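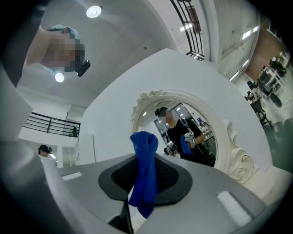

So the charity kettle got stolen outside our grocery store on Sunday, and I have been stewing about it ever since. It was the red one by the cart return, the one Nahom Assefa stands next to every winter in that enormous coat. He went in to warm up his hands, asked the kid at the flower stand to keep an eye on it, and when he came out the chain was cut and the whole thing was gone. All he had left was his bell and the cloth he wipes it down with, a bright blue nubby thing like the one up top, folded over and creased every which way.

The store manager figures there was $230 in there, going by what the kettle usually brings in on a weekend. Not a fortune, I know! But that money goes to the Wubshet pantry, and they had 38 families signed up for January last I heard. You can buy a lot of rice and diapers with $230.

I called the police desk myself (yes, I'm that neighbor) and a very polite man told me there was a report on file and the parking lot camera was pointed at the gas pumps. Great. Super helpful camera.

Anyway, the folks at Plulleo, the bakery next door, put a coffee can on their counter Monday and it had $115 in it by closing time. I put in a twenty and bought two cinnamon rolls I did not need. Nahom is back at his spot with a borrowed kettle and a much thicker chain, and he's still saying good morning to every single person, including the ones who pretend to be on the phone. If you're over that way, go say it back. The can is staying out until they hit $200.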